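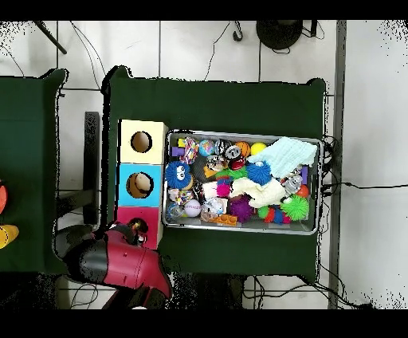 May, evening

Third day of comparing the two grippers, and I have started to take sides, which Solomiia says is unprofessional. The old Toft fingers are slow and dull and I trust them. The new Zorholm pair are quick, and they sulk. Today was boxes, meaning the three square ones stacked up with a round hole in each, and the whole question is whether a gripper can go in through the hole without fouling the edge. The pink-red one at the bottom gave me my grey hairs. The arm has to come at it low, and every time the black fingers went in I held my breath, as if that would help the controller. The tray beside it was heaped with the usual nursery spoils, spiky balls and the blue fuzzy one with googly eyes, which I have come to regard as management.

Ketill rang from Plisenham after lunch wanting a number. I gave him 89, being the percentage of clean entries for Toft over the morning. He asked for the Zorholm one and I said the line was bad. It was 6 points lower, and I wanted to try the softer pads before anyone wrote it down. He wrote it down anyway when I rang back at four. The softer pads made it worse.

Solomiia thinks the trouble is the wrist camera and has a theory about exposure. She changed the setting, got 7 good ones in a row, and went to make tea looking unbearable. The eighth went into the rim. I reset the arm and drank her tea.

Other things. The controller update from Bamden still wants a restart whenever I change the grip force, so most of my day is a progress bar. Cables all over the floor again, and I have promised to tape them down every evening since I started. Didn't tonight either. Shins fine so far.

Tomorrow the cloths. Toft pinches them well enough but won't let go, and Zorholm lets go beautifully, having never picked them up. Must ask Ketill if we can keep both until June. Must also buy milk.

Recent entries
The wrist camera and its opinions
Ketill visits, nothing works
Unpacking the Zorholm pair
Grip force, part 3
A quiet day with the old controller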